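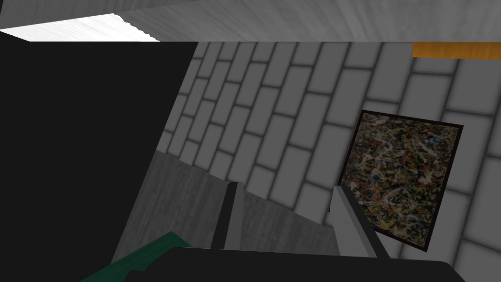
Pale gray grain, deep shadow

Home | News | Fight Reports | Gym Visits | Old Timers | Contact

Open Day at the Lahlou Glove Works, Flekby
By Ona Luik
August
116 shares | 2 comments

I have worn Lahlou gloves since my second amateur bout, so when the works in Flekby opened its doors I drove up the night before and was standing at the gate well ahead of the first tour. So were plenty of other people! There were old pros with scrapbooks, a couple of junior clubs in matching track suits, and a man who wanted the laces replaced on a pair his uncle wore in the service.

They took us through in small groups, starting in the cutting room. I always figured a glove was two or three big pieces of leather, and I was way off. The palm, the thumb, the back, the cuff and the lining are all cut separately, and the cutters turn each hide over and over looking for stretch before a blade goes near it. Our guide passed around two scraps from the same hide, one from the back and one from the belly, and told us to pull. The belly piece gave like a rubber band. None of it goes into a striking surface.

The stitching room was my favorite part of the day. The gloves are sewn inside out and then turned, which takes a steel rod, strong wrists and (from what I heard) a good bit of cursing in the first year. They let us try turning a thumb. I got mine halfway and handed it back. The kid behind me, who couldn't have been over twelve, did it in one go and got a big cheer from the benches.

Padding came next, and here the place really is still doing things the old way. The contest gloves get layered foam, but there is one line, the Colik, that is still packed with horsehair by hand. It's a puncher's glove and you feel every knuckle through it. I hit the pads with a fresh pair and then with a pair that had done a season of sparring, and the difference was huge – the used ones had gone thin right over the knuckles. I went home and threw out a pair of my own that I'd been telling myself had another year in them.

After that we crossed the yard to the test room. They have a weight on a rail that drops onto a glove over and over, and a needle that shows how much of the knock gets through. A sample glove takes up to 200 drops before anyone will sign off on the batch. It's loud in there, and I could have stayed an hour.

Lunch was soup and rolls in the yard, and then the part most of the juniors had come for. The Brirkasura club had put up a ring and ran 60 minutes of exhibition rounds, no scores and no decisions, with headgear on everybody. The pick of it was a tall southpaw girl against a stocky boy who kept trying to get inside her jab. She stepped off to her right each time and he kept walking onto the left hand. Late in the last round he finally slipped one and landed a lovely short hook to the body, and she grinned at him around her gumshield. Both corners were laughing by the bell.

I got a few minutes with the Brirkasura head coach while the ring was being swept. He starts all his beginners on footwork for weeks before they hit anything, and he told me the ones who complain about it are usually the ones who end up staying. He also has strong views on hand wraps. He thinks most of us use too little around the wrist and too much across the knuckles, and he rewrapped my left to show me. I'm keeping it that way.

A few notes if you plan on going next time. The parking lot fills up early, but there is a field across the road. Wear closed shoes or they won't let you into the cutting room. The seconds table by the exit sells gloves with small marks in the leather at a very fair price, and my size was gone by two o'clock, so go there first and carry the bag around with you. Ask to see the old pattern books, too. They keep them in the office and they're happy to bring them out.

2 comments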